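Looking at Buildings
Part 9: Bricks and Brick Walls

Words by Jianhua Long
Last checked Sep 5, 2021

What is a brick?

A brick is a block made for building. Most bricks are made from clay, a kind of earth found in the ground in many parts of the world. Wet clay is soft and sticky. You can push your thumb into it and the dent will stay there. When clay is made very hot it changes, and after that it is hard and will never go soft again, even if you leave it in a bucket of water.

People have been making bricks for thousands of years. The first ones were made from mud and left in the sun to dry. Mud bricks are still used in hot, dry places. In a wet country they have to be protected from the rain or they start to wash away, so builders there mostly use bricks that have been fired. Fired means baked in a very hot oven called a kiln.

How a brick is made

Clay is dug out of a pit. It often has stones and roots in it, and these have to be taken out or crushed. Water is added and the clay is mixed until it is smooth.

Next it is shaped. In the old days a worker threw a lump of clay into a wooden box with no lid, called a mould, and scraped the top flat. The box was lifted off and there was the brick. Most bricks today are shaped by machine. One way is to squeeze the clay through a hole so that it comes out in a long strip, a bit like toothpaste, and then cut the strip with wires. Bricks made like this often have holes through them. The holes save clay and make the brick lighter. You can't see them once the wall is built, because they are hidden by the bricks on top.

The soft bricks are dried slowly. If they dry too fast they crack. They shrink a little as the water leaves them, so the mould has to be slightly bigger than the finished brick.

Then they go into the kiln. It gets much hotter than an oven at home. The bricks are warmed up bit by bit, kept at the top heat, and cooled down bit by bit.

The old kiln at Sisham

There used to be a small brickworks on the edge of Sisham. It closed 80 years ago. The clay pit has filled with water and is now a pond with a fence round it, but one of the kilns is still standing. It is shaped like a bottle, wide at the bottom and narrow at the top, and you can walk inside it on open days in July.

When the kiln was working, it took 15 people to fill it. They stood in a line and passed the bricks along by hand, and the two at the end stacked them with small gaps in between so that the hot air could get through. The doorway was bricked up, the fires were lit, and somebody had to look after them all night. After the firing, the kiln was left for 9 days before the doorway was opened.

Some of the bricks have marks in them. There is one near the door with a dog's paw print. The dog must have walked over it while the clay was soft.

Why bricks are different colours

The colour of a brick depends on a few things. One is the clay. Clay with a lot of iron in it turns red when it is fired. Clay with a lot of chalk or lime in it can turn yellow or cream. This is why old towns in different places are different colours. The people who built them used the clay that was nearby, as bricks are heavy and it was hard work to move them by cart.

Another is the heat. Bricks that get hotter usually come out darker. In an old kiln, the bricks closest to the fire might be dark brown or nearly black at one end, and the ones further away might be orange. Builders did not always throw the dark ones out. They sometimes used them to make patterns, such as diamonds, zigzags or squares.

The amount of air in the kiln matters too. If there is very little air, red clay can turn blue-grey or purple. Sometimes sand or a coloured powder is put on the outside of the brick before it is fired. If you find a broken brick, look at the broken part and see if it is the same colour all the way through.

Mortar

Bricks are not stacked on their own. Between them is mortar, a paste made from sand, water and either cement or lime. It goes on soft and sets hard. The mortar holds the bricks in place and fills in any small gaps where one brick is not quite the same shape as the next.

Mortar can be white, grey, yellow, brown or even black. The colour comes mostly from the sand. Two walls made with the same bricks can look very different if one has pale mortar and the other has dark.

Smoothing the mortar at the front of the wall is called pointing. After many years the mortar may become crumbly, and then a bricklayer scrapes out the old mortar and puts in new. This is called repointing. It is slow work. Oyelaran Road School had its long wall repointed last year and it took 14 weeks.

How bricks fit together

Find a brick wall and look at where the upright joints are. In most walls they do not line up from one row to the next. Each brick sits across the join between two bricks underneath. This makes the wall much stronger. If all the upright joints were in a line, a crack could run straight down the wall.

The pattern is called a bond. A brick has a long side and a short end. When you can see the long side, it is called a stretcher. When you can see the short end, it is called a header. A row of bricks is called a course.

Stretcher bond is all stretchers. Each course is moved along by half a brick. This is the most common bond in newer houses.

English bond has one course of stretchers, then one course of headers, then stretchers again.

Flemish bond has a stretcher, then a header, then a stretcher, all in the same course. When the headers are made from darker bricks, the wall looks spotted or chequered.

Stack bond has bricks straight on top of each other with all the joints lined up. It is weaker, so it is mostly used for decoration.

Brick walls indoors

Most of the brick walls you see are on the outside of buildings. Indoors, brick is often covered with plaster, a smooth layer that can be painted or papered. If you knock gently on a plastered wall and it feels very solid, there may be brick or block behind it.

Sometimes the brick is left showing. Old factories and barns often have bare brick inside. When they are turned into homes or offices, people may choose to keep it that way. Bare brick can be dusty, and a wall like this is sometimes painted with a clear liquid to keep the dust in. It also has lots of little ledges, and spiders like those.

Not every brick wall indoors is a thick one. Thin slices of brick, called brick slips, can be stuck on to a wall made of something else. There is even wallpaper with bricks printed on it. To find out which you are looking at, you would have to touch it or look closely at a corner.
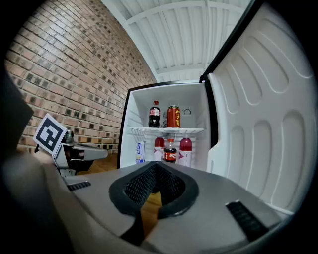
Orange-red, dark brown and near-black bricks with pale mortar, indoors, with a wooden floor and a white ribbed ceiling.

A room with a lot of brick can look quite dark, especially if the bricks are red and brown. White paint on a ceiling bounces the light back down into the room. Floors and ceilings have their own pages in this series.

Are bricks waterproof?

No. Most bricks soak up some water when it rains and let it out again when the weather is dry. That is fine as long as the water does not get all the way through. Many newer houses have two walls with a gap between them, called a cavity. Rain that gets through the outer wall runs down inside the gap and does not reach the inner one.

Frost can damage bricks. Water inside the brick freezes, and ice takes up more room than water does, so it pushes on the brick from the inside. Small pieces may break off the front. You might see this on old garden walls, where the faces of some bricks have come away.

Things to do

Make a rubbing. Hold a sheet of thin paper against an outside wall and rub the side of a wax crayon over it. The bricks and the mortar will come out differently. Ask before you do this on somebody else's wall.

Build a bond. Use toy bricks that are twice as long as they are wide. Build one wall in stretcher bond and another in stack bond, then push each one gently with a finger and see which moves first.

Try the water test. Put a dry brick on a tray and drip water on it from a spoon. Does the water stay on top or go in? Try it again with a roof tile or a stone.

Words to know

Bond: the pattern bricks are laid in
Cavity: the gap between two walls
Course: one row of bricks
Header: a brick with its short end showing
Kiln: a very hot oven for firing clay
Mortar: the paste between bricks
Pointing: finishing the mortar at the front of a wall
Stretcher: a brick with its long side showing

Next: Part 10, Wooden Floors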